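# Who Will Pick Up the Plate?

For a person, a plate is the easiest thing in the house. For a machine it is still a hard exam. 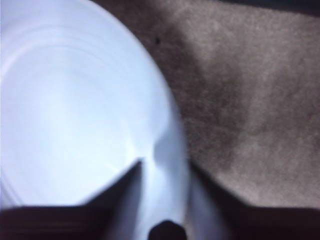
I spent two days in November with the people of Traltero, a small company which wants to sell a helper for the home. Their workshop is in Peltimton, over a shop that repairs bicycles, and you hear hammering all day through the floor.

Teemu Peltonen leads the work on hands. He told me that a cup is kind to a robot because it has a side to hold. A plate lies flat and gives almost nothing. The fingers must find the rim, go a little under it, and close before the plate slides away. On a hard table the sliding is the problem. On carpet the plate stays better in its place, but the fingers can catch in the fibers.

"When I started, I thought we would finish plates in one summer," he said. "Then I bought more plates."

In the week before my visit the team made 116 attempts with different dishes, and 98 of them ended with the dish in the rack. I found this a good result. Catríona Brophy, who is responsible for testing, did not. She asked me if I would keep a dishwasher that dropped the rest.

The factory side looks different. At Ukgate, where parts for pumps are packed, Senan Coughlan has two arms working in the night shift. They take the same part from the same tray and put it in the same box. He is satisfied with them, but he would not let them sweep the floor - a floor is never the same in the morning as it was in the evening.

I think this is where we are now. The shop can be arranged for the machine, and the home cannot, or we do not want it. Fionnuala Brennan tried an early Traltero model in her kitchen for a month. She noticed that she had begun to put her dishes farther apart, so that it could reach them. After that she washed most of them herself, and kept the robot for the towels, which it folded slowly and quite well.

Peltonen is working on new fingertips, thinner and softer than the old ones. He hopes to try them on soup bowls before spring.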